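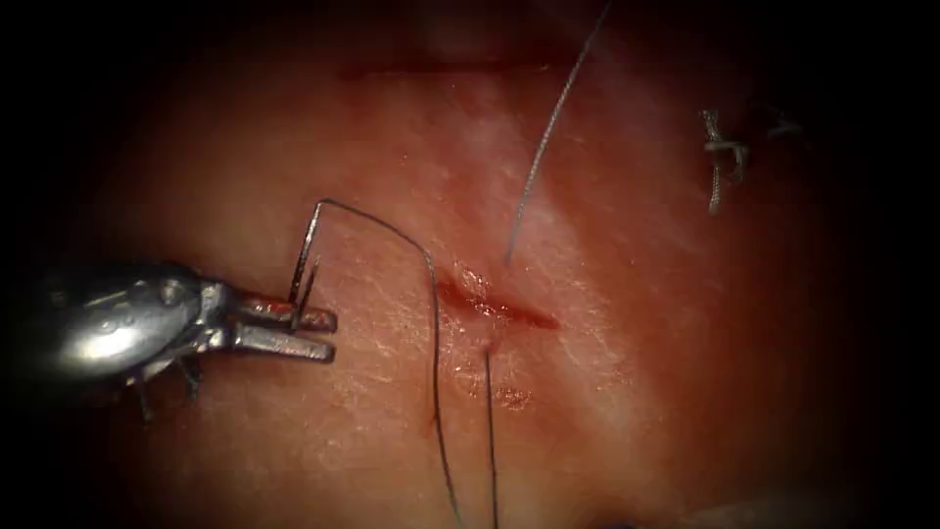 **Why do so many celebrity memoirs sound the same?** Most of them are built from interviews taped over a few weeks and cut to a shape the publisher picked before the first tape rolled.

## Opening (8 minutes, don't rush)

- Start with the childhood chapter. Kid in a small town, one television, big dream. Ask for a show of hands: who has read this chapter more than once, under different names?
- I read nearly 90 TV memoirs for this talk. I would not do it again.
- Say up front that I like some of them. Otherwise the room thinks I'm only here to sneer.

## The "I always knew" problem

- Every host says they knew at age six. Fine. Plenty of six-year-olds knew and now sell tires.
- Memory gets tidied once there's a career at the end of it. Ask what the book would say if the show had flopped.
- Read the Rusow passage aloud, the one about the cardboard TV set. Then the same story from the magazine profile, where it's a cousin's cardboard TV set. PAUSE.

## Who is it for?

- Ayala Press put out a 570-page memoir by a man who hosted one dating show. 200 of those pages come before he gets the job.
- The jacket says "nothing held back." The lawsuit gets a paragraph. The dog gets a chapter.
- Zusamano (the streaming people) had the book and the new season out in the same week in May. I don't think that was luck. If somebody pushes back on this, I can't prove it, so say so and move on.

## What I'd want instead

- Pay. What did they make in season one? What did the cast make?
- An editor's chapter. Somebody decided which fight went in the trailer.
- One wrong call, told straight, where the author doesn't come out looking brave.
- Skip the Lukport podcast clip if we're running late. It's funny but the sound is bad.

## If they ask

- "Aren't you just jealous?" A little. Take the laugh.
- "Does it matter who typed it?" Less than people think. I mind more when the thanks page pretends there was only one person in the room.
- "Which one should I read?" Borrow before you buy. Check the index for the word "salary."

Handout: reading list, one page, last changed 6/8/23. The Rusow page number on it is for the hardcover, so tell the paperback people to look a few pages earlier.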